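Wooden box with a slot in the top – what is it for?

Posted by Mevano

Picked this up in a bundle of play kitchen bits for 2 pounds. The seller called it a toaster. I have my doubts, as I can only find the one slot and no lever. My sister reckons money box. It's the one next to the blue bottle. 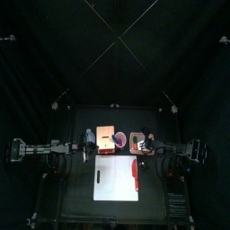 Page last changed: 30 June 2024

Hekov
Could be a toaster, but sellers call anything with a slot a toaster. Does a slice of toy bread fit? If it drops in and you can't get it out again, I'd go with your sister. The red band tells you nothing, plenty of toys have one.

Ahuja
toaster. we had one

Etex
I wouldn't take "we had one" as proof. Measure the slot. Ours is a money box and takes a coin but no bread, and the opening is 36 mm long. Look underneath for a plug or a lid as well – a money box normally has some way in.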